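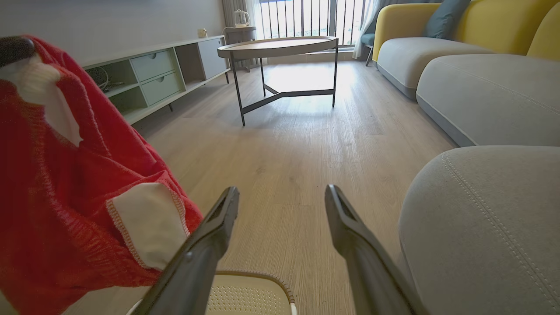
*Temps de lecture : 2 minutes*

**5 mars 2023**

Journée entière dans l'appartement, encore avec le linge. J'écris ce soir en français, comme je me le suis promis, même si je suis fatigué et que je cherche mes mots.

Le matin, j'ai fait la démonstration à la main. C'est la méthode que Mahtab Ahmadpour préfère : on tient la pince soi-même, on fait le geste lentement, et la petite caméra enregistre ce que verrait le robot. Au début, je regardais mes propres mains et j'oubliais que lui ne les verra jamais. Il voit seulement deux doigts gris, le sol clair, le canapé jaune et gris, et un vêtement rouge quelque part. Il faut donc apprendre à regarder par là. Mahtab me l'a répété plusieurs fois, avec beaucoup de patience.

Le rouge sur le dossier de la chaise m'a donné du mal. La maille est grosse et les doigts prennent un pli, ensuite le pli glisse. Chez Tralta, où je travaillais avant, nous avions des pièces rigides et je croyais savoir ce qu'est une prise difficile. Je ne le savais pas. Un tissu n'a pas la même forme deux fois de suite, et mon geste de neuf heures ne servait plus à rien à dix heures.

L'après-midi, nous sommes passés à la commande à distance, avec les deux bras. C'est plus fatigant pour moi. Quand je tourne le poignet, le bras me suit avec un tout petit retard, et ce retard me rend nerveux : je corrige trop tôt, puis je dois corriger la correction. Mahtab dit que cela se voit dans les données et que le robot apprendra aussi mes hésitations. J'ai trouvé cette idée un peu triste. Elle m'a proposé de respirer avant chaque prise, comme avant de signer un papier important.
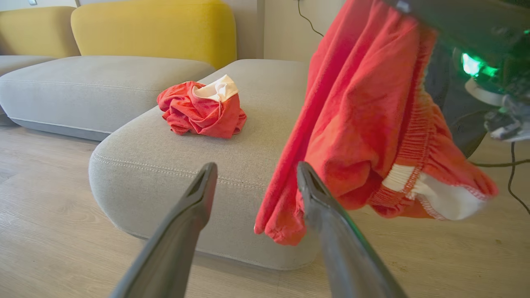
Le short est plus facile à saisir par la ceinture, où l'élastique fait des petites fronces. J'ai voulu en faire une règle et Mahtab n'était pas d'accord. Elle veut que je varie : par la ceinture, par le bas, parfois par le milieu, même si c'est moins joli. Si je montre toujours la même chose, a-t-elle dit, il saura faire une seule chose. Nous avons discuté assez longtemps là-dessus, et je crois maintenant qu'elle a raison, mais je garde ma préférence pour la ceinture.

Il nous faut 705 démonstrations pour Disari avant juillet. Nous en avons plus de 200. J'ai fait le calcul dans le bus et j'ai préféré ne pas le refaire.

Une chose m'a fait plaisir. Vers la fin, pendant une prise sur le canapé, je n'ai plus pensé à la manette. J'ai pensé seulement au tissu, et la main a suivi. Cela a duré peut-être cinq minutes, ensuite j'ai pensé que je n'y pensais plus et tout est redevenu lourd.

Mal à l'épaule droite. Demain, régler le siège plus bas et demander à Mahtab comment on dit « fronce » en persan. Écrire aussi à Trunberg pour la pince de rechange, j'ai encore oublié.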